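3. Preparação da superfície de triagem

3.1 Marcação da grelha

1. Limpe o tampo com um pano que não largue fios. A fita não adere sobre pó.
2. Aplique primeiro as tiras longitudinais, da aresta afastada para a aresta próxima do operador.
3. Aplique depois as tiras transversais, a toda a largura do tampo. A fila central de células deve ficar mais alta do que a fila junto ao operador.
4. Coloque a caixa Jolilo ao centro, do lado afastado, sobre a tira central. A tira deve sair por baixo da frente da caixa.

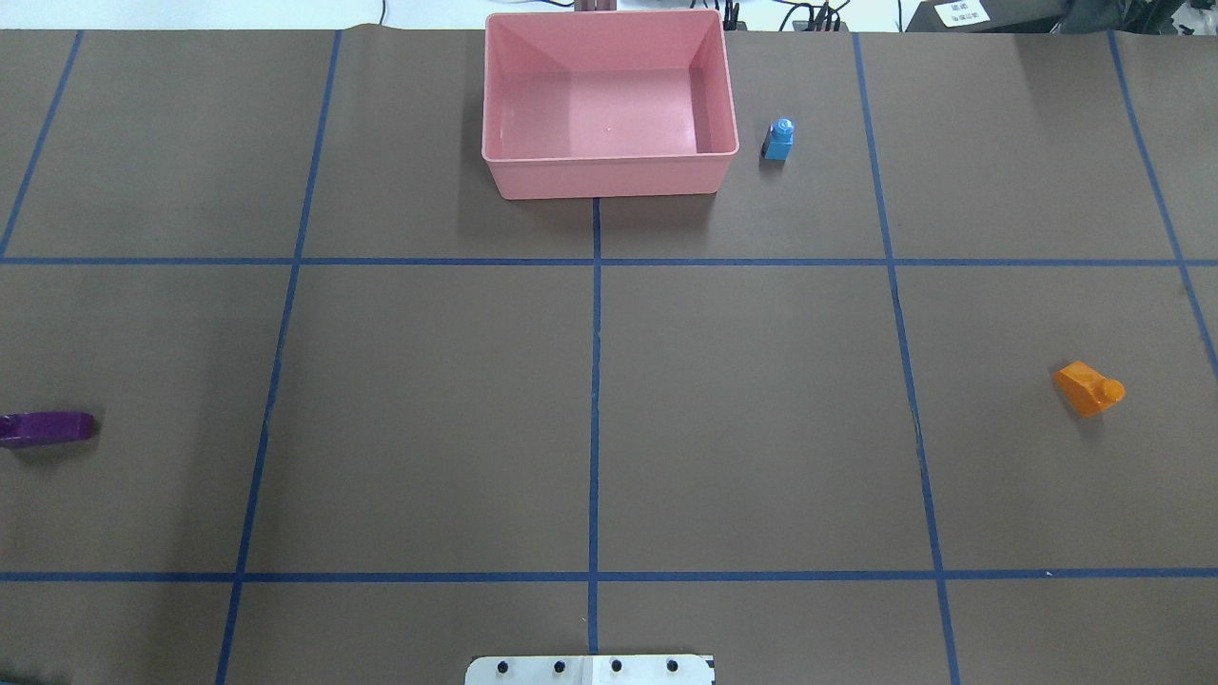

3.2 Colocação das peças

1. Retire as peças do saco Talpur 509 e verifique se têm rebarbas.
2. Pouse cada peça com uma face plana assente no tampo. A peça pode ficar oblíqua em relação às tiras; o alinhamento não é exigido neste ensaio.
3. Mantenha uma distância mínima de 100 mm entre peças vizinhas.

NOTA: as peças de plástico brilhante produzem reflexos. Use luz difusa e confirme a cor à vista antes de a registar na folha Merness. 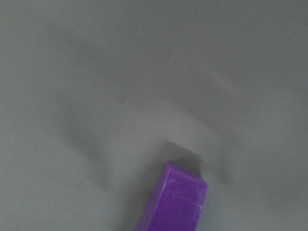
3.3 Verificação da fita

1. Percorra cada tira com o dedo, incluindo os cruzamentos. A sobreposição de duas camadas é admissível e apresenta um tom mais escuro.
2. Procure entalhes, rasgões e bordos irregulares, sobretudo nas tiras longitudinais.
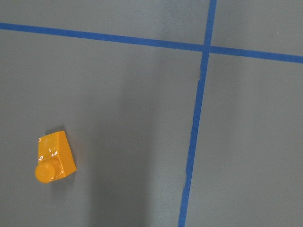
3. Substitua o troço sempre que o dano impeça a leitura do limite da célula. Corte a fita com lâmina, sem a rasgar à mão.

CUIDADO: não corte a fita sobre o tampo. Os riscos não são cobertos pela garantia.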